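## 4. Gathering the examples

### 4.1 The counter

Most of what our learning system knows about kitchens it learned from one counter at our Durholm site. We considered building a purpose-made test bench with neutral fittings and even lighting. We got as far as a drawing. Dalia Saber then pointed out that every policy we had trained on tidy benches fell to pieces the moment someone left a teaspoon out, and the drawing now props open a door.

The counter is therefore stocked as a counter would be: toaster oven, cutting board, tea, canisters, snacks. Tasks are drawn from a list of 13, each written as a single plain sentence of the sort one might say to a helpful but literal-minded guest. Examples include "move the small block off the board" and "take out one tea packet". The full list is in Appendix B, along with the four tasks we dropped after the pilot in March, when it became clear that the people demonstrating them could not agree on what finished looked like. 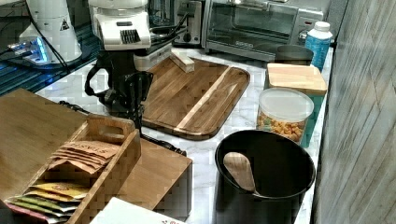
Each demonstration begins from a rest pose and ends when the operator presses a pedal. The pedal was a late addition. In the pilot, recording stopped by itself when the arm had been still for six seconds, and our operators proved to be thoughtful people who liked to pause. A good share of the pilot data consists of the first half of something done very carefully.

We kept the layout of objects loose on purpose. Before every block of demonstrations the operator is given a card naming the items to be moved and, in vague terms, where to ("further back", "nearer the board"). Precise positions were tried and abandoned, as operators spent longer with the tape measure than with the arm. Vague cards gave us a wider spread of starting layouts and a far more cheerful team. They also gave us a few layouts that no sane household would tolerate, which we kept.

### 4.2 Operators and instructions

Six operators took part. None had driven an arm before joining the project, and all were given the same short training: one session of free play, one of guided tasks, and a page of advice which we suspect only its author has read. Operators were told to work at whatever pace felt natural. Natural pace varied a good deal more than we had bargained for, and Section 6 looks at what this does to the learned policy. The short version is that the policy adopts the manners of its slowest teacher.

The instruction that caused most trouble was "do not correct small mistakes unless the task would fail". Our reasoning was that a system which only ever sees flawless reaches will have no idea what to do after a poor one. Operators, being proud of their work, disliked this and quietly corrected everything.

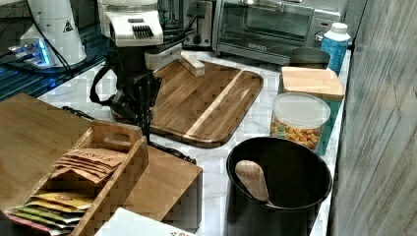 We settled on a compromise. In one block out of every five, the starting pose of the gripper is nudged by a random amount that the operator is not told about, so that recovery is built into the task and no pride is at stake. These blocks, which we call Gridham blocks after the earlier study that suggested them, make up a modest part of the set but do a surprising share of the work, as the ablation in Section 5.3 shows.

### 4.3 What was kept

We collected 2000 demonstrations and threw out 73. Reasons for discarding were lost camera signal, a pedal pressed by accident, and, in a small but stubborn group, an operator completing a different task from the one on the card. The last kind were often very good demonstrations. We tried relabelling them by hand, found that two labellers differed on what had been attempted, and let them go.

All views were checked for coverage before a block was accepted. Views of the counter differ in how much they show of the storage at the back, and this matters for drawer and board tasks, where the thing to be moved may begin mostly out of sight. The Panicker split holds out every demonstration in which the drawer starts open; the Esthorpe split is drawn at random and is, as one would expect, much kinder to us. 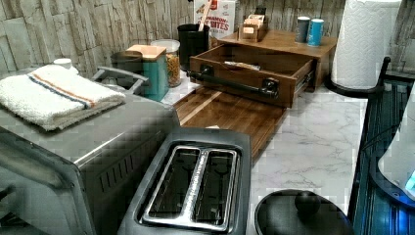 **Figure 3.** Counter with the organiser's drawer open and the cutting board partway out beneath it.

Results on both splits are given in Section 5. We report the Panicker numbers first, on the grounds that a reader who has come this far deserves to hear the bad news while still fresh. Demonstrations, task cards and labels were frozen on 1 Nov 2024, and nothing has been added to the set after that date, despite several requests from operators who felt they had improved.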